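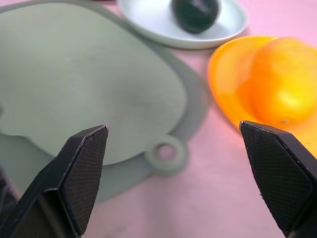
Office furniture that would once have gone for scrap is to be offered to small businesses and clubs in Brirkudberg under a reuse scheme agreed by the town council this week. Susora, the firm chosen to run it, will collect unwanted desks, tables, chairs and shelving from workplaces in the town and sell them on at fixed low prices. Items need to be sound but they do not need to look new. A smooth tabletop with a few faint scuffs, like the pale pink one shown, would be graded B under the scheme's rules and sold without being resurfaced. Grade A is kept for pieces with no marks at all, and grade C covers chips, stains and missing trim.

The council approved the scheme on 17 September 2026 after a short debate. Collections will begin in January from a unit on the Rendatetti trading estate, which has stood vacant since a tile importer moved out. Susora has taken a three-year lease on the building and will pay a reduced rent in the first year.

Under the agreement, any employer in the town can ask for a collection free of charge if it has at least five pieces to give away. Smaller loads can be dropped off at the unit on weekday mornings. Upholstered chairs must still carry their fire safety labels, and the firm will turn away anything with exposed wiring, broken glass or signs of woodworm.

Prices have been set for the first year. A grade B desk or table will cost £33, whatever its size, and a grade A one will cost more depending on its age. Grade C pieces will be sold in mixed lots for parts. Registered charities and schools will be able to reserve items two days before they go on general sale.

Guilan Gu, who will manage the unit, told councillors that most of the furniture thrown out by offices had years of use left in it. "Firms move, or they change the colour of the walls, and the desks go in the skip," she said. "We have been called out to buildings where every table was fine and the contractor was due that afternoon."

She said the fixed price had been chosen to save time. At the firm's existing site in Qin, staff used to price each table separately and buyers argued over small marks. Since the change to three grades, she said, stock there has moved faster and fewer items have come back.

Susora expects to handle 500 pieces in its first year in Brirkudberg. Anything that has not sold after 91 days will be taken apart. Metal frames will go to a scrap dealer and usable boards will be cut down for shelving. The firm will report its figures to the council every six months.

Not all members were in favour. Some asked whether the unit would draw trade away from the two second-hand shops on the high street, both of which sell household furniture. Officers said the scheme would be limited to items from workplaces, and that sofas, beds and wardrobes would be passed to the shops if they turned up in a collection. One of the shops has asked for that to be put in writing.

There were also questions about lorries. The road into the Rendatetti estate is narrow at the bridge end and residents nearby have complained before about early deliveries. A condition was added to the agreement so that no vehicle over 7.5 tonnes may arrive before eight in the morning or after six in the evening. The council will resurface the turning area beside the unit before it opens, with the cost met from this year's highways budget.

Four full-time jobs will be created, along with two part-time driving posts. Applications open next month through the council's jobs page. Applicants for the workshop posts do not need a trade qualification, as training in basic repairs will be given at the Qin site.

Employers who already have furniture to clear can register now by filling in the form at the council offices or by ringing the business support desk. They will be asked for a rough list of what they have, whether there is a lift, and the last date it can be collected. Photographs of any damage should be sent with the form. The council said it would be first to take part, with 200 chairs from its old meeting rooms waiting in storage.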